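Monday, October 21, 2019
Woltthorpe shop, wash and shrinkage notes

Started the second round of wash trials on the cotton jersey. First round was in February and the results were too scattered to use. I think most of that was the old machine filling to a different level every time. The new fill meter (Floklow) is plumbed in now and reads to the tenth of a liter.

Setup
Warm wash, normal spin, no softener. Same detergent as February, weighed instead of scooped. Load made up to 2,000 g dry with the plain cotton ballast pieces. Hung to dry overnight in the back room, then left flat for four hours before measuring.

Cut squares
Marked each square with the laundry pen at 540 mm both ways before washing. The Sorker jersey came back at 511 along the length and 529 across. That is 5.4 percent and 2.0 percent. The Mkhize jersey did better along the length (522) but skewed, so one corner is off by a good finger width. I measured it again after steaming and it had not moved much.

The pen lines on the Sorker squares are faint after one wash. They will not last five. Switch to stitched marks in a contrast thread before the next cycle — polyester thread, so it doesn't shrink along with the cloth.

Load weights
After spin the Sorker load was 3,617 g and the Mkhize load 3,744 g, both from 2,000 g dry. So 1,744 g of water held in the second one. The Mkhize is the thicker knit and I expected it to hold more, but the gap could also be the drum stopping early. I heard it go out of balance once near the end. Repeat before reading anything into it.

Whole garments
Squares don't tell us what the seams do, so whole T-shirts get the same cycle. Measure body length from the high shoulder point to the hem, chest one inch below the armhole, and sleeve along the top fold. Smooth by hand only and don't pull the hem straight. Use the white table, the pale colors are easy enough to see on it and it is long enough to leave a shirt lying while the next one is measured.

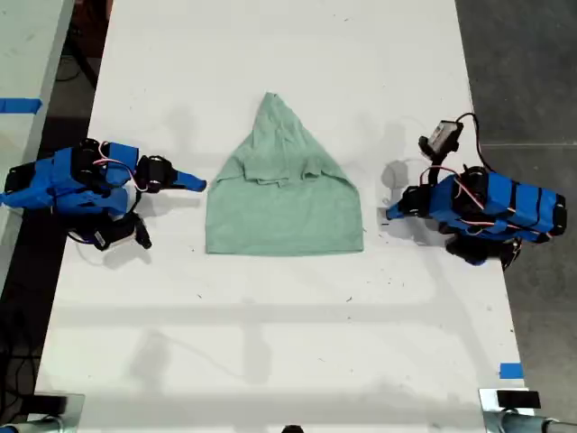

To do
Stitched marks on eight new squares.
Rerun the Mkhize load and watch the last spin.
Check the bench scale against the 1 kg weight. It read 3 g high last week.
Ask Sorker whether the jersey was compacted before shipping. The roll label doesn't say.
Order more detergent, same batch if they still have it.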